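Lernlow hand-held gripper recordings: README

Version of 13 February 2024

Lernlow is a small set of recordings made with two hand-held grippers. Macarena Gallardo and I built the grippers in the shared workshop Panyasiri, in the evenings. The set has 1,281 recordings. Most of them are short, around 60 seconds.

Hardware

Each gripper carries printed square markers, so that its position can be found from the video. The left and right tools were not built on the same day and they are not fully equal. Please read the calibration file of each side before you mix them.
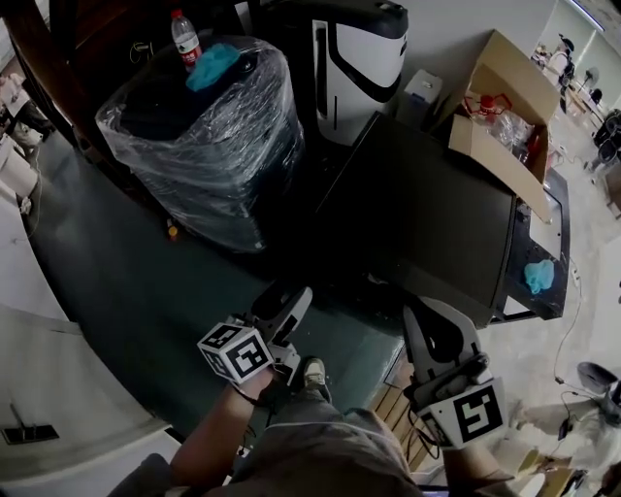

The fingers are soft and they bend under load. For this reason the opening width in the logs is the width at the motor side, and not at the tips. If you need the tip width, use the table in widths.csv, which Macarena measured by hand.

Files

left/ and right/ contain the video of each gripper.
head/ contains the video from the head, when it exists. It is missing for 90 recordings.
poses/ contains the positions, computed with our script Turkix.
notes.txt is my diary of the build. It is partly in Spanish.

Known problems

1. Clear plastic bottles are difficult for the depth estimation. Do not trust the depth there.
2. In 4 recordings the clocks of the two sides do not agree. They are listed in notes.txt.
3. Other people using the workshop can appear in the background. Faces near to the camera are pixelated.

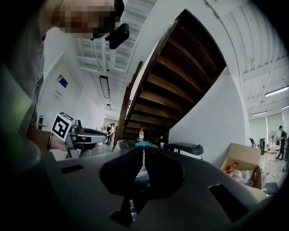
Contact

Please write to Celeste Paredes through the Clurnamell page. I answer there also, but more slowly.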